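Dralstead cable care kit for two-arm benches

I put off buying the Dralstead kit for months, thinking a handful of zip ties would do me just fine, and oh, how I regret it! It was $81 well spent. You get soft wraps, a little driver and a booklet (a lovely one, really) on how much slack to leave at the wrist and elbow. 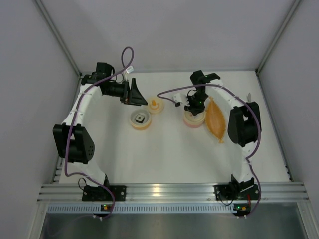
Brornis wrote in to ask whether the wraps hold up, as the ones on an older kit had gone brittle by 2000 hours.

Mine are only at 175, so I can't promise you that yet, but they're still nice and soft. My one grumble is the driver, which is awfully short for the base bolts. I went back to my old one, and I'd still buy the kit again.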